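Flurum > Trucking and Freight > Small Carriers

Thread: Fuel surcharge on the Bolitz contract, am I reading this right?

ridgeline_hauling
Posted 20 May 2026

We run 11 trucks, all dry van, mostly regional. One of our steady shippers moved its freight over to Bolitz as the managing broker in the spring, and we got the new rate sheet last week. Linehaul is close to what we had before. The part I don't like is the fuel surcharge.

Under the old deal the surcharge was figured every Monday from the national average, paid on practical miles. The new one resets once a month, uses a regional average, and pays on short miles. On our main lane that is 472 practical miles one way. The short mileage comes in lower and of course my drivers are not taking the short route, since half of it is two-lane through towns.

Is anybody else hauling under this? Did you get them to change any of it? They gave us 30 days to sign.

dockdoor_7
We signed the same one in November. They would not move on short miles. They did move on the monthly reset, we got it down to every two weeks. You have to ask for it in writing, the person on the phone will tell you it can't be done.

The two weeks helps when diesel is climbing. When it is falling you make a little on the monthly one, so think about which way you expect it to go.

tanktop_terry
I wouldn't sign it. Short miles is a pay cut with a different name on it. If every small carrier turned it down they would have to fix it.

dockdoor_7
Easy to say when you pull tank. Dry van rates where I am have been flat for a long time and there are plenty of trucks that will take that lane tomorrow.

tanktop_terry
Plenty of trucks will take it and then give it back in the winter when they can't make the payment. I have seen it more than once.

ledger_and_diesel
I keep the books for a small fleet so I look at these a lot. Forget the surcharge as its own thing for a minute. Add the linehaul and the surcharge together and divide by the miles the truck really runs, including the empty miles to get to the pickup. Do that with the old contract and the new one, at three different diesel prices. It takes an evening with a spreadsheet.

What you will probably find is that the two contracts are close at today's price and drift apart as fuel goes up. The question is how far up it has to go before the lane loses money. If that price is one you have paid in the last couple of years, I would ask for a higher linehaul and leave the surcharge table alone. Brokers will often give a few cents on linehaul when they won't touch the fuel language, because the fuel language is the same for all their carriers and the linehaul isn't.

Also check the base price in the table. A surcharge that starts at a higher base pays you nothing on the first chunk of every gallon.

ridgeline_hauling
Thanks, that is useful. I ran it this evening with our numbers. Base price is higher than the old one, I had missed that. At the current price we are down a little per mile. If diesel goes up much from here the outbound still works but the round trip doesn't, because the backhaul was thin to start with.

I should add that we have some reason to want to keep it. The freight is light, it is drop and hook on both ends, and the drivers are home most nights. Two of them have told me they would look elsewhere if we lost that lane. Finding replacements costs money too, and the last time we were short a driver the truck sat for most of a month.
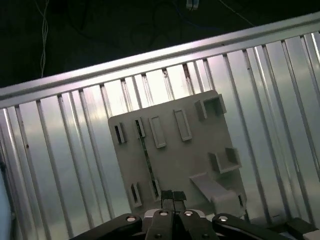

So I am leaning toward asking for the linehaul bump like ledger said, and the two-week reset like dockdoor got. If they say no to both then I have a harder decision. I also have a call in to Sisodia, who used to give us loads in the same area, to see what they would pay on the backhaul side.

flatbed_mo
Sisodia pays on time but watch their detention. Free time is longer than most and the clock starts from the appointment, even if you were checked in early. We stopped going to one of their receivers over it.

Rates were fair when we hauled for them. That was last year so it could be different now.

dockdoor_7
Never had trouble with Sisodia on detention. Which receiver? We send the check-in time from the app and they pay from that.

flatbed_mo
The cold storage place off the bypass. They didn't take the app time, they wanted a signature with the time written in, and the guard wouldn't write it. Maybe they have fixed it.

ukska_owner_op
One truck here, leased on with Ukska for a few years, so take this for what it is worth. Ukska went through this same thing with Bolitz. They ended up keeping the contract but they put a limit on how many loads a week they would commit to. That way if fuel jumped they only had to run the minimum and could put the other trucks on something better.

I would look at the commitment section before worrying about the reset. If it says you must accept a certain share of what they tender, and they score you on it, then you are stuck with the bad weeks as well.

ridgeline_hauling
It does have a tender acceptance number in it. Doesn't say what happens if you miss it, just that it "may affect future awards."

ledger_and_diesel
That means they send you less freight. It isn't a fine, so in practice you can turn some down. I would still get a sentence added that you can reopen the rate if diesel moves by more than a set amount. They may say no. We got it on two contracts out of the last five we tried.

tanktop_terry
Two out of five is my point. You are all bargaining over crumbs. The shipper is paying Bolitz a full surcharge and Bolitz is keeping part of it.

ledger_and_diesel
You don't know that. Some brokers pass it all through and some don't. He can ask the shipper directly if he still has a contact there.

tanktop_terry
Fine, then ask the shipper. I'd like to hear the answer.

ridgeline_hauling
I do know the traffic manager there but I think the contract has language about going around the broker. I need to read that again before I call anyone.

dockdoor_7
Asking what surcharge they pay isn't soliciting freight. I still wouldn't put it in an email.

flatbed_mo
I would leave the shipper out of it. If Bolitz hears about it you are starting off on bad terms with the people who hand out the loads.

hubcap_sal
Different angle, have you looked at your idle time and speed settings? We turned ours down and the savings covered around 200 gallons a month across the fleet. Won't fix a bad contract but it changes your break-even.

ridgeline_hauling
Speed is already turned down. Idle is something I could work on, a couple of the trucks are bad for it.

I sent Bolitz the request tonight. Asked for the linehaul increase, the two-week reset, and a reopener on fuel. Left the short miles alone since nobody seems to have gotten anywhere with that. I'll post back when they answer.

ukska_owner_op
Good luck with it. Post the answer on the reopener in particular, my own lease is up for renewal and I would like to ask for the same.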